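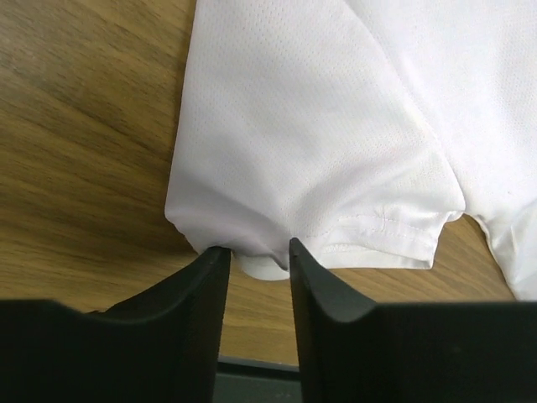

Also, die Sache mit Ketix. Ich sitze seit sechs Uhr früh am Küchentisch, der Kaffee ist längst kalt, und vor mir liegt der Brief vom Insolvenzverwalter. Dagný Norðdahl heißt sie, und ich habe eine halbe Stunde gebraucht, um herauszufinden, wie ich auf der Tastatur dieses durchgestrichene d hinkriege (man will ja höflich sein!).

2.434 Euro schuldet mir Ketix. Für Übersetzungen, sechs Stück, alles Bedienungsanleitungen für Pumpen. Im Mai hieß es noch, das Geld sei praktisch unterwegs, und ich Schaf hab's geglaubt und gleich die nächste angefangen.

Dann ruft Rianne an. Rianne Declercq, früher Buchhaltung bei Ketix, jetzt bei Sikora.

»Hast du angemeldet?«

»Was angemeldet?«

»Na, deine Forderung! Wir sind mehr als 1.944 Gläubiger, glaubst du, die suchen dich?«

Wir! Ihr schulden sie nämlich noch zwei Gehälter, das wusste ich gar nicht. Sie klang aber ganz munter, im Hintergrund lief ein Radio, und sie diktierte mir, was in welches Feld muss. Grund der Forderung, Betrag, Belege anhängen. Bei »Sicherheiten« habe ich gelacht. Eine Pumpe vielleicht?

»Und wie viel kriegt man da am Ende?«, hab ich gefragt.

Lange Pause, nur das Radio.

»Füll's trotzdem aus«, hat sie gesagt.

Jetzt ist alles im Umschlag, und ich suche Briefmarken.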